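Purkarau packing room, support log
Ticket 624: arm hesitates between dish and bag
Opened 4 May 2023. Status: open, waiting on Tireck

Hello again, and sorry for another long one! The small arm on our gift bag bench is still pausing over the cloth bags, sometimes long enough that whoever is on the bench reaches for the stop button. We've had it since November and most of us have grown rather fond of it, so please read this as a worried note and not a grumble.

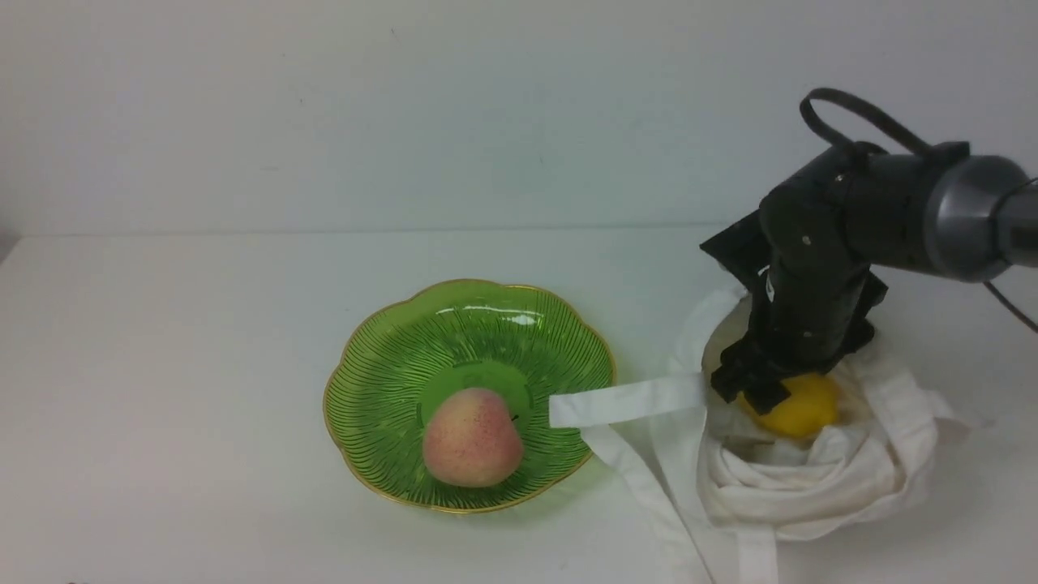 Category: Pick and place / soft packaging

The pause comes with the gripper down at the mouth of the bag. Hard boxes have never given us any bother. We ran the fruit test from the Atar handbook and got 8 pauses before lunch, all of them at the bag.

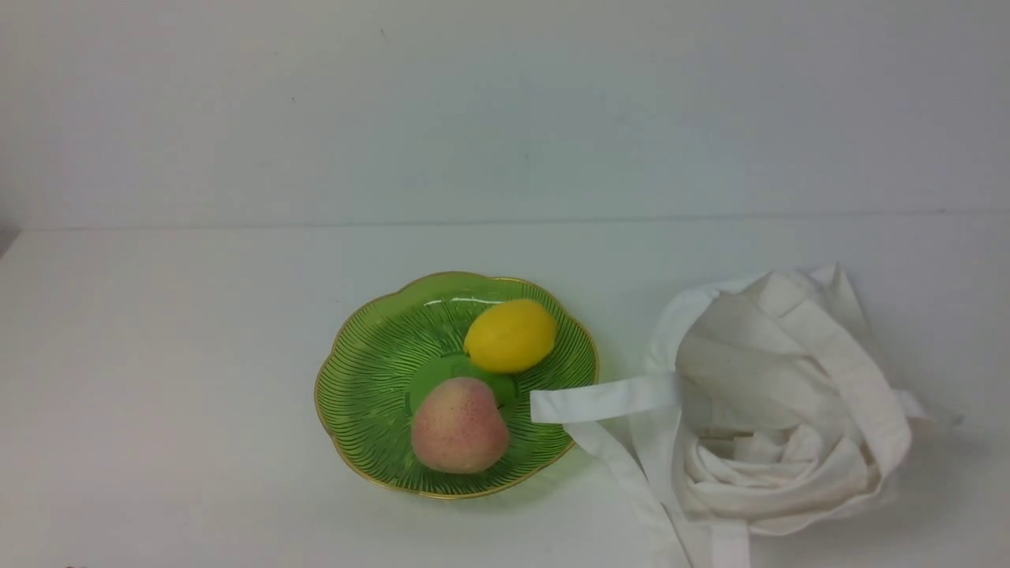
Our bench people used to fill every bag by hand, and they'd smooth the handles out of the way without thinking. Now they set out the dish and the bag and stand back, and I suspect that little habit has been lost. With the lemon and the peach both in the green dish, one strap was lying right across the gold rim, and I do wonder whether the arm takes dish and bag for a single thing. Could you check that your end?

Tried so far:

1. Restarted the controller. Error 353 cleared, then came back.
2. Checked the fingers from the wrist camera view and ran the close command.
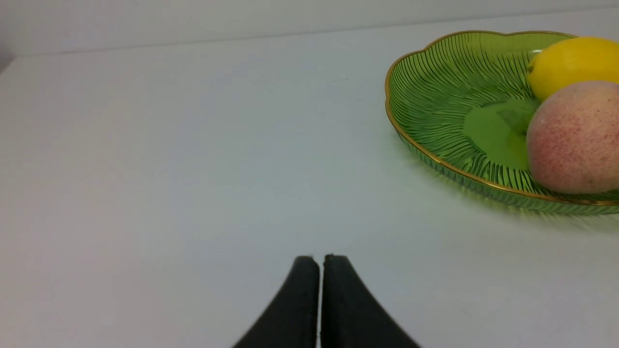
3. Loaded the older Sukprasert settings, profile 430. Fewer pauses, but slower, and the afternoon shift didn't care for it.
4. Asked everyone to tuck the straps under before pressing start. Too early to say, and a couple of people feel (fairly, I think) that they're now tidying up for the machine.

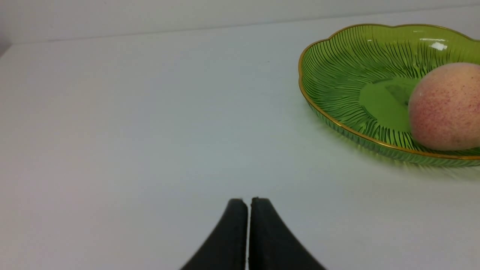
That last point matters to us as much as the fault does. The arm was meant to spare people's wrists, and it has, but watching and waiting is tiring in its own way. If you could send a setting that copes with a loose strap, or a short guide to laying out the bags, I'll pin it up by the bench and report back on this ticket.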